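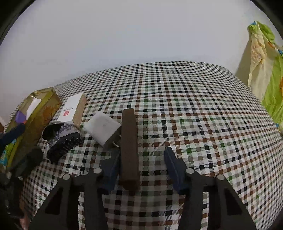 Räsänen Cotton Tablecloth: Four Months In

I am not a tablecloth person. My mother was, she had a whole drawer of them, ironed and folded over tissue paper, and I swore I would never live like that. Then in April we moved into the place on Gendthorpe and inherited a table with a burn mark the size of a saucer, and suddenly I was a tablecloth person.

I ordered the checked one from Räsänen after Kimie Fukuda at work told me hers had lasted through two toddlers and a puppy. It comes in a few sizes and I got the second biggest, then spent a whole evening worrying it would drag on the floor. It doesn't! It hangs down far enough to hide the ugly part of the table legs and stops well short of anybody's shoes.

First thing to know: it smells when you take it out of the package. Kind of a new-curtain smell. One wash took care of it. It also came with fold lines that laughed at my iron, so I gave up, put it on the table damp on a Tuesday night, and by breakfast they had mostly dropped out. I've done it that way ever since (sorry, Mom).

Washing. I go warm, regular soap, no softener. It shrank a little the first time, maybe a finger's width on the long side, and hasn't moved since. The colors have held up fine. I was worried the red would bleed into everything, so the first load went in with old dish towels, and they came out the same sad gray they went in.

Stains are where a busy check really earns its money. Coffee, soy sauce, a whole spoonful of beet soup when Eugeniusz came over — you have to go looking for them. Turmeric is still turmeric. I have one yellow spot near my usual chair and I put the napkin holder on it.

Now the complaints. The hem is skimpy. One corner started to come undone by the third wash and I had to sew it back myself, and I sew like a raccoon. For what this costs I'd like a hem with some meat on it. It also slides. If your table has a glossy finish, buy the clips or put a felt pad underneath, because the first time my brother leaned over for the bread he took half the dinner with him.

I did look at the Trondside linen one before buying. Beautiful, heavier, lovely drape, and almost double the price. My friend Upendo has it and she takes it off before people eat, so you tell me what it's for.

Would I buy the Räsänen again? Yep, and I've already got my eye on the round one for the patio. Four stars, and I'd give it the fifth if they fixed that hem. If you're between sizes go up, and wash it before you decide it's too long.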